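Search the notebook Go Advanced

June, bench 2, teardown cell
Noel Sison

OK, writing this while the coffee is still working, so forgive the ramble. The drive pull faulted again this morning and I finally think I know why, or at least I know which of my three theories is dead.

Background for those of you who were on the Huanca install all spring: the cell takes a desktop tower on its side with the panel off, pulls the hard drive in its caddy, carries it over to the printed plate and parks it next to the CPU and the memory stick. The CPU and memory steps have been boring for ages (I love boring). The drive step was boring too until we moved to the new Ulent motion build, and now every so often the arm throws a force stop with the drive still in the fingers. Protective stop, red line in the log, everything freezes, and you get to go stand there with the pendant and think about your choices.

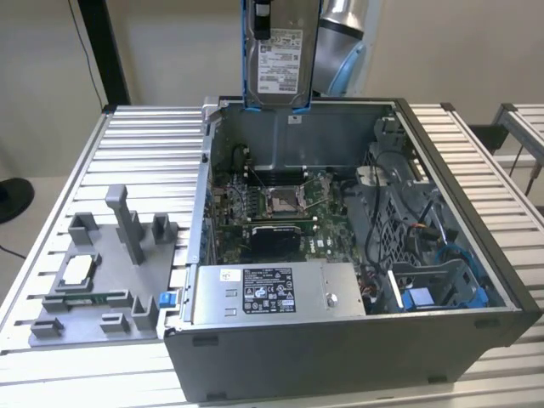
My first theory was the caddy snagging on the way out. Easy to believe! The cage has brackets all over it and there's cabling in the same neighborhood, and if the latch doesn't let go cleanly you're basically trying to lift the whole tower by its drive. So I spent most of yesterday slowing down the lift, then adding a little wiggle at the start, then taking the wiggle back out because it looked ridiculous and changed nothing. I also ran the pull with the tower clamped and unclamped. Same fault either way.

Second theory was the fingers. The pads are old and I had a feeling the drive was rotating in the grip when the arm swung left, so that it arrived at the plate crooked and hit the wall of the slot. I swapped to the spare Grilten pads and ran it again. Fault on cycle 14. Put the old pads back. Fault on cycle 3. So much for that, although I left the new ones on in the end since they were already out of the bag.

What I should have done first, and yes I know, I have given this speech to other people, was sort the faults by where the arm was when it stopped. I pulled the log from the last long run, 706 cycles, and filtered on force stops during the drive step. There were 82 of them. Every single one was in the place move. Not one on the pull! I had spent a whole day polishing the half that works.
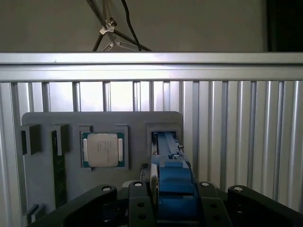
So then I went and looked at the place move properly, one waypoint at a time, hand on the stop button. The approach comes down on the slot from above, fine, and then there's a short push to seat the drive. The push is supposed to end on contact. In the old build the force reading was zeroed right before the push, with the drive already hanging in the fingers. In the new build the zero happens at the end of the pull, while the arm is still accelerating away from the tower. So the baseline is garbage, a different flavor of garbage every time, and the push either stops early (drive sits high, no fault, nobody notices until the next step) or keeps shoving until the safety limit trips.

That second one bothers me. The limit did its job and I'm glad it's there, but we shouldn't be using it as a contact sensor 82 times in a run. I cracked a post on the plate last week and blamed the print. I take it back, sorry, printer.

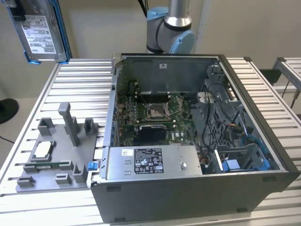

Drive in its blue caddy off to the left, tower still open on the table.

The fix, for now: I put a half-second hold over the plate, zero the force there, then start the approach. It costs us a bit of cycle time and I don't care. I also dropped the push limit well under the safety limit, so if the contact check misses, the program gives up on its own and backs off before the protective stop gets involved. Backing off means straight up, fingers closed. Please do not "improve" this by having it open the fingers on a fault. I tried that on the bench with a dead drive and it's now a deader drive.
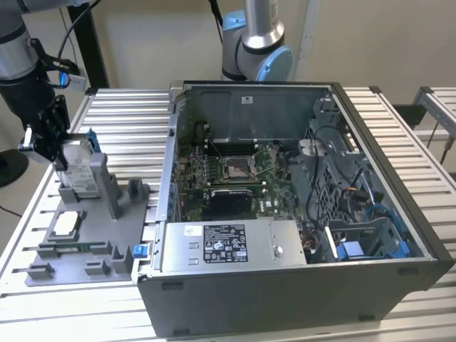
Still open is what counts as seated. I've been trusting the height of the wrist at the end of the push, and that's shaky given that the pads squash. I'd much prefer to check after the fact. The rear slot holds the drive upright with the caddy on top, and the fingers take it from the top as well, so there ought to be room for a gentle tug test before we let go. If it comes up freely, it wasn't in. I'll write that up as a separate routine so it can be switched off.

Also to do: mail Flotorel about a stiffer set of posts, put a comment in the code at the zeroing step in capital letters, and go back through the saved runs for the sat-high cases, which never showed up as faults and so aren't in my count at all. That number could be ugly.

Overnight run starts at 6:30 pm. Cell door stays shut, please, even if it looks idle. It pauses over the plate now and the pause looks a lot like "finished."

3 comments

tk_bench: Same zeroing order in the memory step? I'd check before the overnight.

Noel: Checked. Memory step zeroes over the slot, it never got ported to the new build. Lucky us.

marisol: I'm the one who leaned in during a pause last month, so thank you for the note about the door. Could we get the stack light to stay amber during the hold?

Back to top | Questions about this notebook: ask at bench 2 | Internal use, please don't repost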